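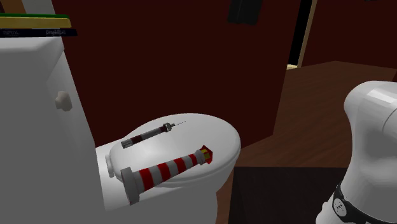
4.2 Estimation de pose et choix de la prise

Le module de perception de Mornine reçoit deux flux, celui d'une caméra de poignet et celui d'une vue externe. L'objet cible, un phare miniature rayé rouge et blanc, est couché sur l'abattant fermé des toilettes. L'alternance des bandes se prête mal à l'appariement local : un décalage d'une période le long de l'axe donne un résidu presque identique. Nous ajoutons donc au coût un terme portant sur les extrémités, pondéré par leur visibilité.

Le planificateur Bestitz échantillonne 200 prises candidates autour de l'axe estimé, écarte celles qui mettent le poignet en collision avec le réservoir, puis transmet les 14 meilleures à l'optimiseur de trajectoire. La pose est recalculée à chaque étape de l'approche, doigts ouverts.

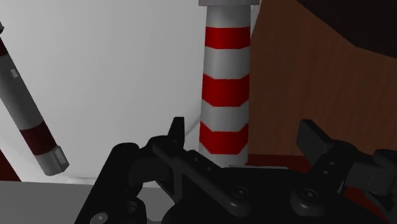 Figure 3. Vue rapprochée en simulation : pince ouverte, doigts de part et d'autre du cylindre rayé.

Dans cette configuration, la pince masque une partie de la cible. Le filtre conserve alors la dernière estimation complète et ne corrige que la composante latérale. Sans cette règle, 33 essais s'arrêtaient sur un dépassement du seuil d'incertitude ; avec elle, il en reste deux.

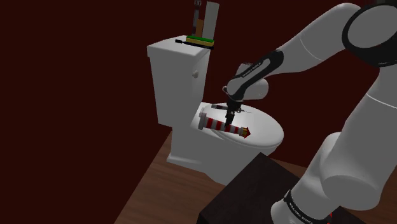 Selon Charmaine Ngubane, le seuil devrait dépendre de la distance à l'objet, une valeur fixe pénalisant la fin de l'approche. Nous avons testé cette variante sur la scène Grisier, où elle réduit les arrêts mais allonge le temps de calcul. Les résultats de la section 5 utilisent le seuil fixe.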